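Clulura Workshop Notes > Desktop Repair > Section 4: Memory

Posted 29 Aug 2025 by Idalina Godinho

4. Fitting memory in a board with four slots

Most set-up guides say memory is the easy part and give it two lines. I have read a lot of those guides, and I have also seen the boards that come in afterward. Take ten minutes over it.

This section assumes you have finished Section 3, so the case is open, the power cord is out of the wall, and the machine is lying on its side.

4.1 Before you touch the slots

1. Hold the power button in for a few seconds with the cord unplugged. Some people will tell you this does nothing on newer boards. Maybe so. Do it anyway.

2. Touch bare metal on the case before you pick up a module. If you own a wrist strap, wear it. I am not convinced the cheap ones do much, and a strap with its clip hanging in the air does nothing at all.

3. Find the slot map for your exact board. It may be in the printed manual or on a sticker inside the side panel. Do not use a map from a "similar" model.

CAUTION: Keep fingers and tools out of an open CPU socket. Contacts in there bend easily, and I do not believe the videos where they are straightened in a minute with a mechanical pencil.

4.2 Which slot first

You will hear that latch colors tell you where the modules go. On many boards they do: one color for the first module on each channel, another color for the second. Makers don't all follow the same scheme, though, and a color by itself doesn't say which one to fill first. Treat it as a hint and let the slot map settle the matter.
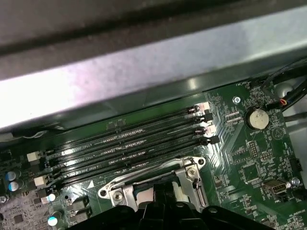 The other thing people lean on is the printing on the board. A label such as "CPU1" tells you which processor the slots belong to, and that matters on a workstation board with two processors. It doesn't give you the filling order. Look for a slot number as well, and if you can't find one, go back to the map.

4. With one module, use the slot the map lists first. That may not be the slot closest to the processor.

5. With two modules, use a matched pair and put them in the two slots the map gives for a pair. Side by side is often wrong.

6. With four modules, fill everything, but check the total against the limit for the board. The seller's word on "compatible" is worth very little here.

4.3 Seating the module

7. Push the latches outward at both ends of the slot. Some boards only have a moving latch at one end. Look before you push, and don't force the end that is fixed.

8. Line up the notch in the module with the key in the slot. If they don't meet, turn the module end for end. If they still don't meet, you have the wrong type of memory and no amount of pressure will help.

9. Press down evenly at both ends until the latches close. It takes more force than most people expect. If the board bows, stop and check the standoffs under it.

NOTE: A click is a good sign and no more than that. Look at both ends and make sure the module sits level.

4.4 First start

10. Leave the side panel off and start the machine. The first start after a memory change can be slow, so wait before you decide it has failed.

11. Check the total in the set-up screen. If it is short, shut down, unplug, and reseat the modules one at a time.

12. If the clock is wrong as well, the coin cell may be weak. Replace it while the case is open. See Section 6.

I don't recommend "contact cleaner" sprays as a first step. Reseating fixes most of what they get credit for.

Filed under: Memory, Boards, Desktop

Comments (4)

Harish Prajapati
Step 5 got me. I had both modules next to each other since April and never thought to check.

Gunvor Strand
I think you're too hard on wrist straps. We use them on every bench at Parnside and they're fine if you test them.

Idalina Godinho
Gunvor, "if you test them" is my whole complaint. Home users don't.

Dulce Ochoa
Does the order change if only one processor is fitted on a two processor board? My map has 2 tables and I can't tell which one to follow.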